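Forum > Workshop > Grippers and end effectors > Pads keep creeping

clatetti_fan
Right, I'm at my wits' end with the finger pads on our hand-held gripper. We use it for bags, mostly leather ones, and after 100 or so picks the left pad starts to creep down the finger. I've reglued it twice. The textured face is fine, it's the back that lets go.

MacRitchie60
Did you get the old glue off first? I skipped that in March and had the same thing within days. Scrape, wipe, leave it overnight, then glue. And clamp both fingers shut on something soft while it cures.

clatetti_fan
Scraped yes, overnight no (guilty). Had another go this morning with a small half-moon shoulder bag, one finger either side — a curved body is what I care about, flat ones never gave me any bother.
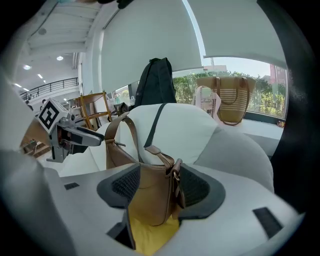

flamville_1526 reckons glue is the wrong road altogether and I should be looking at the linkage. If one finger closes a hair before the other, that pad takes all the shear and no glue will save it.

flamville_1526
I do reckon that, yes! Close it slowly on a bit of card and watch which side touches first.

MacRitchie60
Sorry, don't agree. Mine was miles out and the pads stayed put once they were stuck properly. Ilano do a screw-on pad if you're fed up, part 1437 I think.

clatetti_fan
Card test done — left touches first. Bother. Shimming it tonight and regluing anyway.

Contact us | © Clatetti Forums | Back to top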